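Packing sessions return to Kinnear Hall

Sep 8, 2024

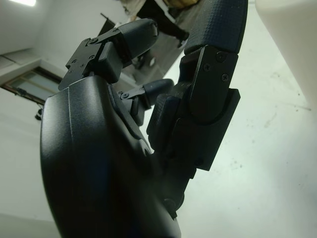
Kinnear Hall, Metunthorpe: sessions run until May.

Household packing sessions have started again at Kinnear Hall in Metunthorpe, with 66 places on offer each week. Last season there were 55.

The sessions cover sorting, folding and boxing up items for people moving into new homes in the Ultwood area. Bedding and kitchenware are packed first, and smaller things such as cutlery and tea towels go in at the end. Each one lasts 60 minutes and there is no charge.

Organisers plan to send out 120 boxes before the season closes in May. Shelving at the back of the hall was replaced over the summer — the old units had begun to lean — and boxes will now be stored by street.

Clean towels, plates and saucepans can be handed in at the side entrance on Stumitz Road during opening hours. Electrical goods and mattresses cannot be accepted. Places should be booked at the hall office, and anyone bringing a full carload is asked to ring ahead.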